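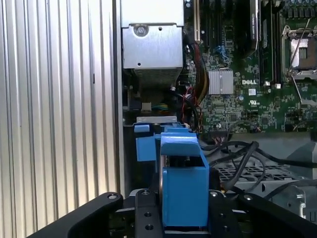
5.2 Loss of grip after release of plastic retainers

The most frequent serious fault in the trial occurred during the removal of plastic retaining parts from used desktop computers. These parts are small, often have a movable lever or latch, and are usually placed close to cables and metal brackets that cannot be shifted without further handling. Figure 4 shows the work at this stage: the blue part is held between the two finger plates in front of the board, and black cables loop across the chassis and dip behind it. In this position a sideways error of a few millimeters brings the part or the fingers into contact with the cables, and the wrist camera has only a limited view of what lies on the far side of the part.

Figure 4. Blue plastic component held by the gripper inside an open Dell chassis, seen from the wrist camera.

The fault was first recorded in September on the Zukstead cell, during the second block of runs. The arm had closed on a retainer, the controller had reported a stable grip, and the program had moved on to the lifting step. During the lift the part turned between the plates and caught a cable. The arm continued upward for 12 mm before the force limit was reached and the cell stopped. The cable was pulled from its connector, and the connector housing on the board was cracked. No person was inside the guarded area at the time.

A review of the log files, carried out by Aino Räsänen and Reece Tapley, found that the same pattern had occurred in earlier runs without visible damage. In those runs the part had also turned, but no cable had been in its path. The runs had been marked as successful, as the only test applied was whether a part reached the tray. This test was too weak. It gave no information on how the part had traveled, and it hid a fault that was already present.

Two causes were identified. The first was the grip check itself. The Viltik controller compares finger spacing before and after closing and accepts the grip if the spacing stays above a set value. A part held by its edge can meet this condition as easily as a part held across its full width. The second cause was the force limit, which had been set for the removal of metal drive trays and had not been changed when plastic parts were added to the task list. At 200 N, the limit was far too high for work near wiring.

The following changes were made before the trial resumed. The force limit was lowered for all steps carried out inside the chassis. A short test lift was added, after which the arm pauses and the wrist camera image is compared with the image taken at closing. If the part has turned, the arm lowers it, opens the fingers and calls the operator. Neville Entwistle, who held responsibility for cell safety, also required that any stop caused by force be cleared by hand at the cell and not from the control room.

After these changes no further connector damage was recorded. Operator calls became more frequent, and the mean time per chassis increased. We consider this cost acceptable at the present stage, although it would limit the use of the method on a full sorting line. The image comparison also remains sensitive to glare from bare metal surfaces, and several calls were made for parts that had not moved. This matter is taken up again in Section 6.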